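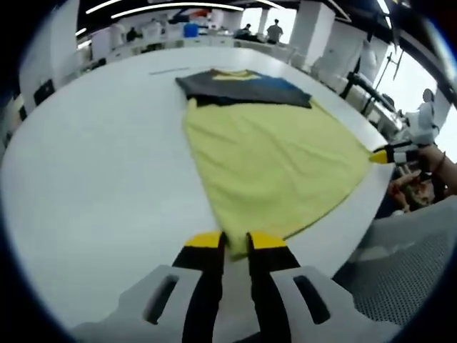

Pale green towel, dark tee with the blue shoulder, big white table.

I have been putting off the folding since July, or that's how it feels, and this week I finally gave in and carried the lot over to the big white table. If you've only ever folded on the end of a bed, do try a proper table once. My back was so grateful!

I always start with a towel (I know, everyone else leaves them until last) as a towel is just a rectangle and it gets your hands going. Smooth it out from the middle, find your corners, give it a little tug, and away you go. T-shirts are where I come unstuck, especially the ones made of different coloured panels. The seams never seem to sit where you want them, and a dark one shows every bit of fluff off the towels.
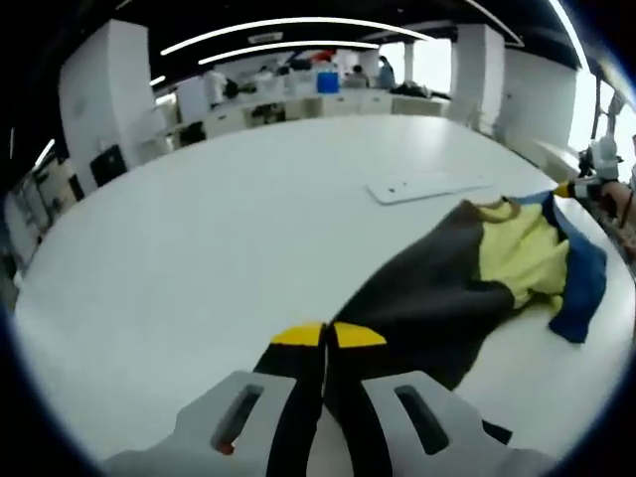 Manju Garg wrote to me after my last laundry post to say that I'm making far too much work for myself with tees. Lay it face down, she says, sleeves in, then fold it in thirds from the hem up and never mind the seams. She did 21 of them that way before her trip and they all fitted in one drawer.

Well, I've tried it on the grey ones and I have to admit they do stand up nicely. I'm still not sold on it for long sleeves, and the fitted sheets can wait until I've had a cup of tea and found my favourite basket.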